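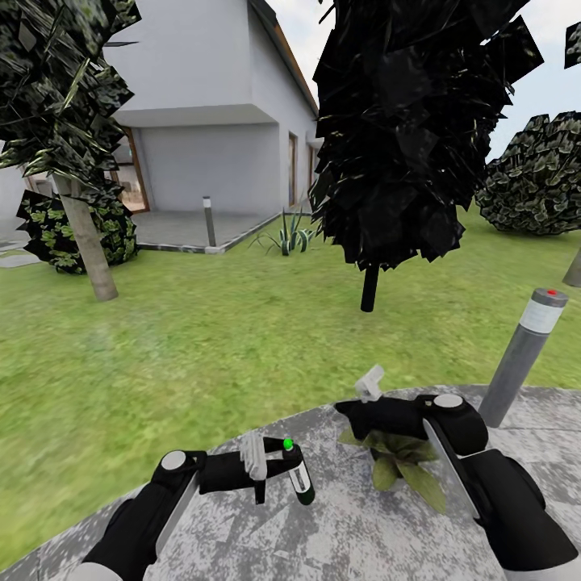 Peltudard opens garden refill service in Ollow

Peltudard will open its second refill counter in Ollow this March, selling plant feed, soap and cooking oil by weight. The shop is next to the Dương bakery and will open at 8 every morning except Tuesday.

The company's first counter, in Fulteo, signed up 648 members in its opening year. Members pay no joining fee and get 2 per cent off each refill. Of those who answered a survey last autumn, 607 said they would like garden products added to the range. 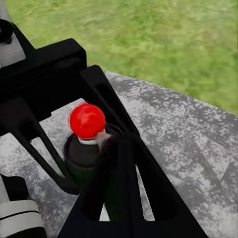 Plant feed will be sold as a concentrate, to be mixed with water at home. Customers may bring any clean container with a lid that closes. Small bottles are welcome, such as the dark grey one with the red top standing on the garden table, and staff will weigh them empty before filling. Labels are printed at the till.

Deliveries within Ollow will follow later in the spring. Price lists are available at both counters.

Press enquiries: Peltudard press office, Fulteo.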